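About Proltero

We test robot kits and automation services for people who are about to pay for one.
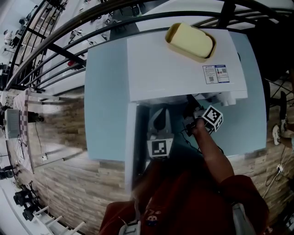
Proltero started with a bad purchase. Joaquim Abreu ran a small packing shop and bought a robot cell on the strength of a sales video. The video showed the arm picking soft bags out of a bin all day long. What he got could pick one kind of bag from one kind of bin, provided the lights stayed the same and a person stood next to it. He kept the invoice. It hangs over the coffee machine, and new hires are asked to read it, including the line for "intelligence upgrade (optional)."

Kazimír Kubíček joined a year later from the other side of the table. He used to write the sort of brochure that sold Joaquim his arm. Between them they had a fair idea of how the claims get made and what happens once the crate is opened.

What we do

A client sends us a kit, or tells us which one they are thinking of buying, and we put it to work on household and light shop tasks. Opening things, wiping things, moving a thing from one place to another and closing the door after it. Those jobs sound dull, and vendors like to skip past them on the way to a backflip. They are also the jobs most of our clients want done.

Lately much of the work has been on hand-held teaching kits. A person holds a gripper, does the task, and the recording is supposed to teach a robot to do the same. The pitch is that you can skip the robot while you gather your examples, and save a lot of money. We think there is something in it. We also think the pitch leaves out the hours, the sore wrists and the amount of recorded material that ends up in the trash.

Our reports say how long setup took, who did it, what they had to look up, and how many tries went wrong. If the manual was wrong we quote the page. If a support line sent us in circles we print how long we were kept waiting.

What we have found so far

We have now logged 1,084 hours with kits of one sort or another. Of 263 separate vendor claims we have tried to check, 143 held up under conditions we would call fair. You can read that as good news or bad. Kazimír says it's better than he expected. Joaquim says it's a coin toss with a deposit.

Some things come up over and over:

"No training needed" has so far meant that somebody gets trained, on the buyer's time.

"Works out of the box" leaves out the second box.

"Learns from a few examples" should send you straight to the footnotes. Ask how few, and ask what was allowed to change between them. A cabinet moved by a hand's width is a fair test. So is a different person doing the showing.

"Robust" has no meaning we've been able to pin down. We asked one vendor for a definition and received a second brochure.

The Tromadix question

People write to us about the Tromadix starter kit more than any other product, so here is where we stand. We tested it in November and we are testing it again. The first time, the tracking dropped out whenever the work went inside something deep, which rules out a good many kitchens. The company told us a software update had taken care of it. They may be right. We will say so when we've seen it ourselves, and until then our first report stays up as written, with a note of the company's reply at the bottom.

Cassim is a different case. That one is a service: you describe the task, they send people to record it, and some weeks later you receive a trained model. The recording crew was punctual and careful and left the place cleaner than they found it. The model was late. When it came it did well on the tasks Cassim had picked and poorly on the 2 we added at the end. We'd use the crew again.

We have been asked to look at Tuller and have said no for now. Their terms would let them read the report before publication and "suggest corrections." Other firms have asked for the same thing and most of them dropped it when we declined.

Who pays for this

Buyers do. We charge a flat fee per test, and the fee is the same whatever we conclude. Kits come in on loan or are bought by the client, and loaned ones go back, with the return slip kept on file. We don't take commissions or sell ad space, and we don't run a list of the year's best anything.

There's one weak spot in that setup and we would like you to hear it from us. A client who has already half decided to buy tends to hope for a yes. We have felt that pull. The only fix we've found is to have one of us run the test and the other write up the result, and to hand over the raw log with the report so you can argue with us.

What we are not good at

Heavy industry, anything that welds, anything outdoors, and anything with a safety cage taller than we are. For those you want an accredited lab. We also can't tell you whether a robot will pay for itself in your shop. We can tell you what it did in ours and how much help it needed.

We're not against robots. Joaquim still owns the arm from the first paragraph, and after a new gripper and two rewrites it packs bags on weekday mornings. He'll show it to you if you ask. Bring your own bag and see how it does.

Getting in touch

Write with the name of the kit, the task you have in mind, and what the salesperson promised you, as close to word for word as you can manage. Screenshots are welcome. If you've already signed, say so, as it changes which tests are worth your money. We reply to everyone, though it can be slow when both of us are in the middle of a run.

Page last revised 7 Feb 2026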